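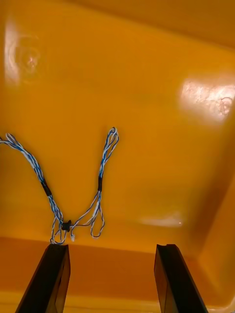
Wrist view, orange bin, blue/white twisted harness. Fingers open, nothing grasped.

Thread on the grasp planner for wire harnesses, because a few people asked what changed in the January build of Illar. Mostly perception, some planning, one embarrassing units bug.

1/ The old pipeline segmented the bin contents, fit an oriented box to each blob, and grasped across the short side of the box at its center. Fine for rigid parts. For a harness lying in a V, the center of the box is bare plastic. The planner would score that grasp at 0.9 and close on air.

2/ So the box is gone. We now take the mask, skeletonize it, and build a graph. Nodes are endpoints and crossings, edges are runs of cable. Grasp candidates are sampled along edges only, with the closing direction perpendicular to the local tangent.

3/ Glare was the first problem. Glossy plastic under overhead light gives you bright patches, and the depth camera returns either nothing or garbage there. The old code filled holes with the local median. If the hole touched a cable, the fill pulled cable height out across the floor and you got a phantom ridge.

4/ New rule: no hole filling inside the bin. Floor height comes from a plane fit on the valid pixels, done once per bin placement. Pixels with no depth stay unknown. Unknown is not allowed to generate candidates, but it's allowed under the finger path if the plane fit residual is low.

5/ Color segmentation on the twisted pair also needed work. White insulation on a shiny floor looks a lot like a highlight. The first model kept the blue and dropped the white, so one cable came out as a dashed line and the graph had dozens of tiny edges.

6/ We tried fixing that with morphology. Closing with a kernel big enough to join the dashes also joins two arms of the harness near a junction. Went back and relabeled 1542 crops with the twist marked as one continuous region. Boring fix, worked better than anything clever.

7/ Sleeves get their own class now. A black sleeve on a twisted run is a decent place to hold. It's slightly thicker and it gives the tangent estimate something straight to work with. Candidates on a sleeve get a bonus in the score. Candidates within 8 mm of a connector get thrown out.

8/ Black fingers, black connector. When the junction sits right at a fingertip in the wrist view, the self-mask eats it. We render the gripper from joint state and subtract it, dilated by 16 pixels to cover calibration error. Anything dark near the tip disappears with it.

9/ Current workaround: before the final approach, if a graph edge ends at the self-mask boundary, mark that end "open" and don't treat it as a free end. Then plan away from it. If every good candidate is close to an open end, back off and take a second view.

10/ The second view costs time. Roughly a third of picks trigger it on our test bin, which is too many. Better hand-eye calibration would let us shrink the dilation. Avberg's calibration node is on the list to try, has been for a while.

11/ The units bug. Esik (our motion layer) takes finger opening as total width. The planner was sending half width, per finger. Rigid parts never showed it because we had a generous margin on opening. On cable the grasp window is narrow, the command got clamped, and the fingers came down on top of the strand. Field is now called opening_total_m and there's a test.

12/ Loops are still unsolved. A loop end where the twist doubles back on itself skeletonizes as either one fat edge or two parallel ones, depending on the threshold. Same for single strands that leave the main twist and come back. Grasping one strand of a pair is bad, so when two edges run parallel closer than 4 mm we merge them and close on both.

13/ The merge is wrong when the second edge belongs to a different harness. With one harness in the bin that can't happen. With a full bin it will. Hosseinzadeh branch has a version that tracks edge identity through crossings. Not merged, fails its own replay tests on my machine.

14/ Debug tooling: the viewer now shows the raw wrist frame next to the graph overlay, with rejected candidates drawn in gray and the reject reason on hover. Should have written this first. Most of the bugs above were visible within a minute of having it.

15/ Config migration: box_fit and hole_fill are removed and the loader will error on them. Delete the keys. sleeve_bonus defaults to on. If your parts have no sleeves, leave it alone, it does nothing.

16/ Next is the place side, since holding a cable and knowing where the rest of it hangs are separate problems. Separate thread once there are logs to go with it.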